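Sorting Bins: Does the Finish Matter?
Project report, second term
Ida Grube

4. What we found

The supplier's sheet for the Zirberg bin says that a grey metal interior "keeps small items easy to find". We doubted this from the start, and I still doubt it after 280 trials. Most people found the yellow toys quickly, but a yellow toy is easy to find in almost anything. That tells us about yellow. It tells us very little about the bin.

The harder items were the dull ones. A tan strap took longer than any toy, and the pale green scrubber came somewhere in between. My partner wanted to average all the items into one score. I left that out of the report, as a single score would have made the bin look better than it deserves.

5. Wear

We were also told that scratches make no difference. Our bins were well used by June, with scraped walls and scuffed floors, and we had no new ones to compare them with. So the claim may be true, but we can't support it. The Seidel handbook repeats it on two pages without giving a source for either.

6. Problems with the method

Only 2 of us kept time, and we did not always start the watch at the same moment. The mix of objects was whatever the store cupboard had: toy vehicles, blocks, scrubbers, bits of strap. I would not trust a difference of less than a second in our tables.
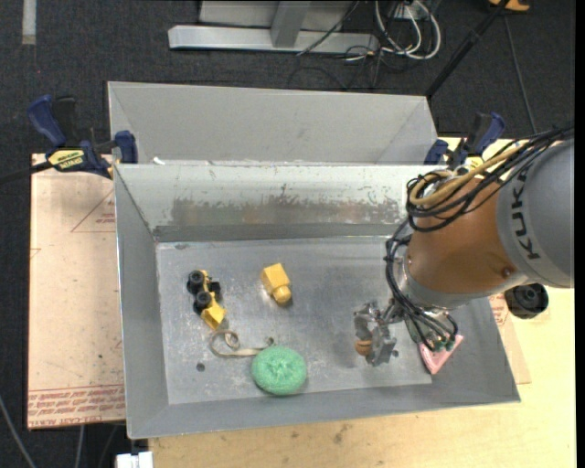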